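January
By Eldana Hadgu

I went back and forth on the Bratholm rack rail for ages before I finally bought one (I have a wall-mounted rack next to the stove already, and my husband thinks that's plenty). But our kitchen is tiny, and anything that gets stuff up off the counter gets my attention!

So, the good. It's 30 inches long, it went up in one Friday evening, and it holds all my little utensils without sagging. I've had it on the wall by the window for 7 weeks and use it every single day. The hooks slide, too, which I love – I'm forever shuffling things when the dish rack gets full.

The not so good: the screws that come with it are junk. I swapped mine for Radov ones from the hardware store. And the hooks are a bit skinny, so a fat-handled ladle swings when you brush past it.

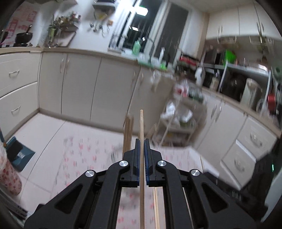
My kitchen, with the rail on the wall left of the window.

Would I buy it again? Yep. I looked at the Lindemann too, but it only comes in black and I wanted something plainer. Four stars from me, and I'd go to five if they'd fix those screws.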